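Keep the clumsy ones

Most teams that teach robots by demonstration throw away too much. An operator drives the arms through a task, someone reviews the recording, and anything with a pause or a second try in it gets deleted. I think this is a mistake, and I made it myself for most of a year.

Our target at Somstead was 1000 demonstrations of sorting small household items. The rule was simple. If the operator hesitated, the take was out. What we ended up with was a very tidy set, all recorded by people who had practiced until they were fast. The policy trained on it looked good until a gripper came down a little off to one side. Then it had no idea what to do, having never been shown a recovery. 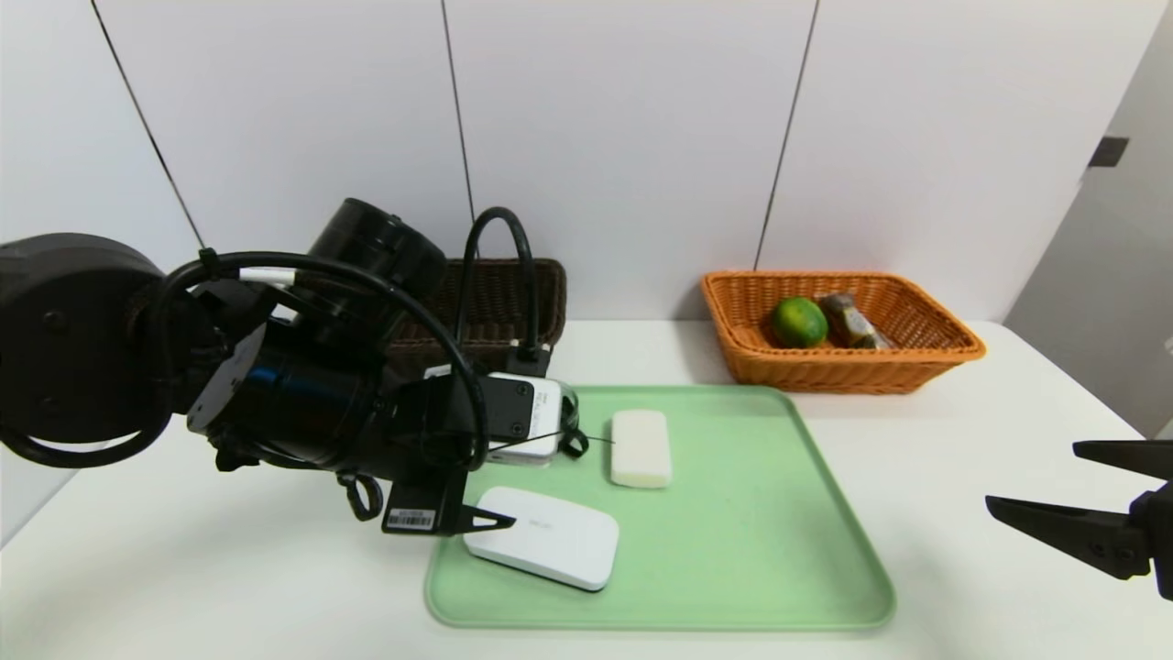 2 min read

A white box on a light green tray is a harder subject than it sounds. The finger has to come down at the right edge of it, and with a white block on the same tray, there is a second pale shape to get wrong. People miss on this kind of thing. When they miss, they back up, shift a little and go again, and that correction is the part I want on record.

In August we went back through 42 rejected takes and kept 16. The others had real faults, such as dropped frames or an operator who gave up. The ones we kept were only slow.

Liv Midtbø, who ran our review queue, argued that slow takes teach slow robots. She has a point, and I would label them so they can be weighted down later. But a label costs a few seconds. A deleted take has to be recorded again, and the new one will be smoother than the old.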